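Travel > Threads > Cottage rentals
3 min read

1/ Spent the evening reading vacation rental listings for Illcombe. There are 248 of them. Illcombe has one street and a hill, so I assume people are renting out each other's porches.

2/ Every listing tells you how many it sleeps. "Sleeps 8" is my favorite. Two bedrooms. I did the math on the floor plan and it involves a couch, a second couch, and a window seat with ambition.

3/ I want a number for how many it sits. We once had a place where we all slept fine and then ate dinner in shifts, like a submarine.

4/ Distances are the other thing. "Five minutes from the beach." On foot? By car? By gull? I looked at the map and there's a cliff in those five minutes.

5/ I've been keeping notes in Jotgate so I can compare places. I have a column called "stairs (be real)" and a column called "whose knives are these." Rental knives could not cut a warm banana.

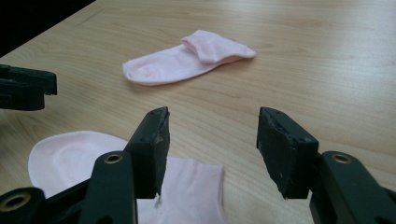
6/ Current front-runner is a cottage called Sampaio. $200 a night, which sounded great until the cleaning fee, the linen fee, and something called a welcome fee. The total for one night came to $321. I've never felt so welcome.

7/ The checkout list for Sampaio, by the way: strip the beds, run the dishwasher, take out the trash, sweep the deck. Remind me what the cleaning fee is for. I'm starting to think it's my wages, going the wrong way.

8/ Runner-up is Skuketti, up the hill. No idea how to say it. Reviews are all five stars except one that just says "geese."

9/ Wrote to the Skuketti owner to ask about the geese. Got back a very friendly message about parking.

10/ Asked again. "They mostly keep to the lane." The lane is the only way in.

11/ Booked Skuketti for May. No welcome fee. I guess the geese handle that side of things.

12/ Update: the confirmation email says it sleeps six "plus one on landing." I'm hoping that's a landing with a mattress on it. Bringing a pillow either way.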